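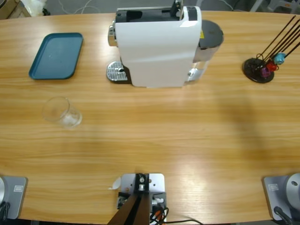

My coffee corner: capsule machine, clear glass, blue tray.

I make this latte every morning before 7, and it's so easy! Fill the water tank, switch the machine on and pop in a capsule (I'm working through a box of Mevik, 22 to a pack). Pour cold milk into a clear glass — a bit under half full — and set it on the drip tray, right under the spout.

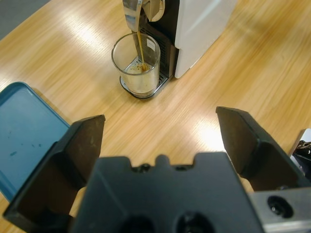 Go for the short shot, not the long one, or it gets watery. Mine runs for 14 seconds. Don't stir yet! Let the foam settle, then add sugar if you like it sweet and carry it off on the tray with a cookie.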